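Thank you to everyone who called in about the break-ins along Mirkitz Road. Deputies now have a suspect in custody, and nearly $4000 in tools has gone back to the folks it was taken from - some of it missing since April!

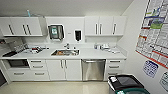 Court dates come next, and Consuelo Puma in the victim services office will gladly walk you through the paperwork. If you're still making your list of what was taken, go room by room and open everything, even a plain run of white kitchen cabinets with dark bar handles like these. Her extension is 211.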